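Rowing machine month, or why my legs hate me

Hello again from the back corner of the gym, where the mats smell like feet and the radio only gets one station. A few of you wrote in after the last issue asking what I do on the days I'm not boxing, and the answer this December is rowing. Lots and lots of rowing!

I'll admit I used to walk right past those machines. They looked like something you sat on while waiting for the bench. Then Gaden, my regular place, put on an indoor challenge with teams from Trureva and Maihi, and I signed up before I'd read the rules (classic me). You row 500 meters, rest, and do it again until you've done it three times. Sounds short, right? By the second one I was bargaining with the ceiling.

What surprised me most is how much of it is legs. I'd been yanking the handle with my arms like I was starting a lawn mower, and my forearms were toast after a couple of minutes. The coach got me to push with my feet first, then lean back a little, then bring the handle in to the bottom of my ribs. Going forward it's the same thing backward: arms out, body over, knees up last. I still mumble "legs, back, arms" under my breath and yes, people look at me funny.

The other thing I had wrong was the damper, that little lever on the side of the fan. I had it cranked all the way up thinking higher meant a better workout. It mostly meant a sore lower back. I've dropped it to the middle and my times got better, so go figure. If your back is grumbling, try that before you give up on rowing altogether.

For anyone who wants to try it with me, my easy day looks like this. Five minutes of slow rowing, then 100 strokes at a pace where I can still talk, a drink of water, and another 100 a bit harder. I finish with some hip stretches on the floor and a very large breakfast. Don't go hard two days in a row when you're starting out, your hands need time to toughen up as much as anything else. Tape helps, and so does loosening your grip (you're hooking the handle with your fingers, no need to strangle it).

The final is Saturday morning and nearly 70 people have put their names down, so come early if you want a spot near the front. I'm hoping not to be last in my heat. I'd settle for second to last!

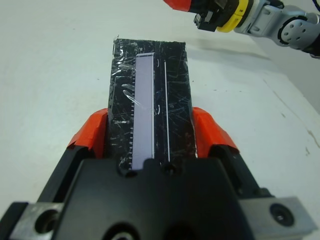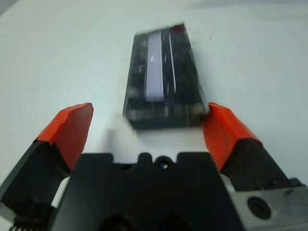
Coming up next issue

Jump ropes, the cheap kind and the fancy kind, and whether my ankles can tell the difference. I'll also have the dates for the open mat sessions at Plerkora once they're set. Write back if you have a favorite rope, or a rowing playlist that isn't all from one station.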